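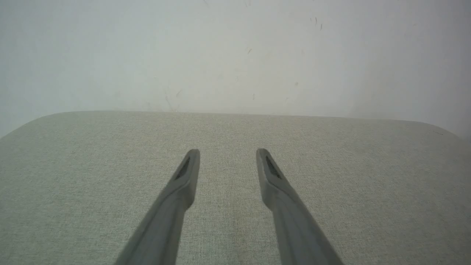 The open gripper of a Britutell folding station over its fabric-covered work surface.

The Relesstead garment folding service has been offered to laundries, hotels and sports clubs for two seasons, and in that time it has acquired a reputation for patience more than for speed. Customers who expect the rapid, repeating motion of a factory machine are often surprised at their first visit. Two arms reach over a padded surface, pause, take hold of a piece of cloth, and pause again. The work is slow by the standards of an experienced laundry attendant. It is, however, work that very few machines on the market will attempt at all, and the company has built its entire offer on that fact.

Relesstead supplies the service under a rental agreement. The customer does not purchase the equipment. The station, which carries the product name Britutell, is delivered on a wheeled base, connected to an ordinary wall outlet, and adjusted on site by a technician over the course of a morning. Maintenance, replacement fingers and software revisions are included in the monthly charge. The minimum term is 200 days, after which the customer may return the station, extend the agreement, or move to an annual plan at a lower rate.

Macarena Tejada, who directs customer programs at Relesstead, regards the rental model as a matter of good faith. "A laundry manager should not be asked to commit capital to a machine that is still learning the trade," she said. "If the station does not suit the room, the staff or the garments, we would prefer to hear it early and take it back."

The question of which garments suit the station is central to any review of it. Towels and pillowcases, which lie flat and have four plain corners, present the least difficulty. Knitwear presents the most. Between the two lies a broad class of sportswear: shorts, training tops, team uniforms and the like. Such items are light, they slide over one another, and they seldom come to rest the same way twice. Trim in a contrasting color can be of real use, as it gives the system a line to follow from one edge of the garment to another.

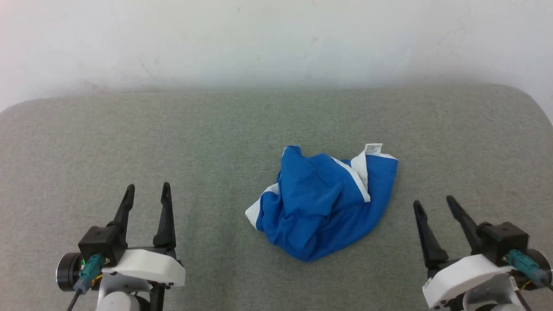
Sportswear is also where the commercial interest has been strongest. A club laundry handles many pieces of the same cut and color, and the station performs better on long runs of similar items than on mixed loads. The athletic center at Enholm, which took a station in January, assigned it to uniforms alone and kept all other linen with its existing staff. The center set an initial target of 50 folded pieces in a working shift. That target was met within the first month and later raised, although the center continues to fold by hand before major fixtures, when time is short.

Consuelo Sepúlveda, who manages the laundry at Enholm, offered a measured opinion. In her view the station is dependable when garments are placed one at a time and right side out, and much less so when that preparation is neglected. Her staff have altered their routine accordingly. Pieces are sorted by type before they reach the station, and an attendant remains within hearing distance to answer its alerts. "It has not removed a job from this room," she said. "It has taken over the part of the job that people asked to be relieved of."

The choice of surface received more attention during development than a visitor might suppose. Early stations used a hard tabletop, and thin fabric proved difficult to lift from it. The present version uses a padded top covered in woven cloth, which yields slightly under the fingertips and allows them to close beneath a layer of fabric. The covering may be removed for washing. Relesstead advises that it be replaced after 400 hours of use, and sooner if the weave becomes worn.

The fingers themselves are simple parts. They taper toward the tip and may be exchanged by the customer with a small screwdriver supplied in the service kit. Ibarra, the regional firm that provides on-site support for Relesstead, reports that worn fingers are the most common reason for a service visit, followed by cables that have been caught or pulled during cleaning. Both faults are covered by the agreement, and customers are asked to switch the station off before wiping down any part of the arms.

Certain limits should be plainly stated. The station does not iron, button or hang. It will not turn a garment that arrives inside out. Its folds are neat enough for a locker or a supply shelf, but a hotel that presents linen to guests may find them uneven at the corners. The alert system, which sounds a tone and lights a lamp whenever the arms lose hold of a piece, cannot at present be directed to a telephone or a pager, and in a noisy room the tone is easily missed. Ms. Tejada confirmed that a remote alert is in preparation and declined to give a date.

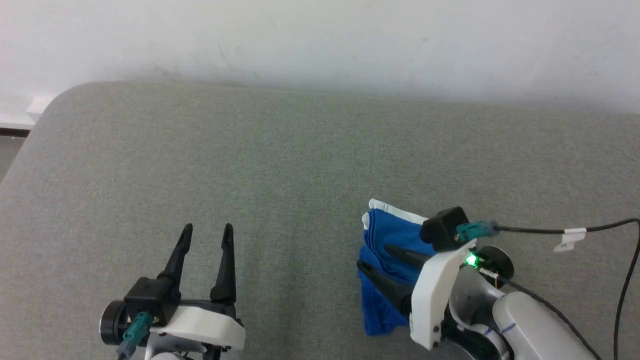

Can the station be shared between two rooms or two sites?

Relesstead permits a station to be moved within a single building at no charge, provided that the technician's adjustment routine is repeated after each move. Transfer to a second site requires a visit from the support firm and is billed separately.

Prospective customers may request a trial before signing an agreement. The trial consists of 200 garments of the customer's own choosing, folded at the Relesstead workshop and returned with a written record of the pieces that were completed, the pieces that required a second attempt and the pieces that were set aside. Garments should be sent clean, dry and free of pins or tags. Requests are accepted throughout the year, and the written record is normally issued with the returned garments.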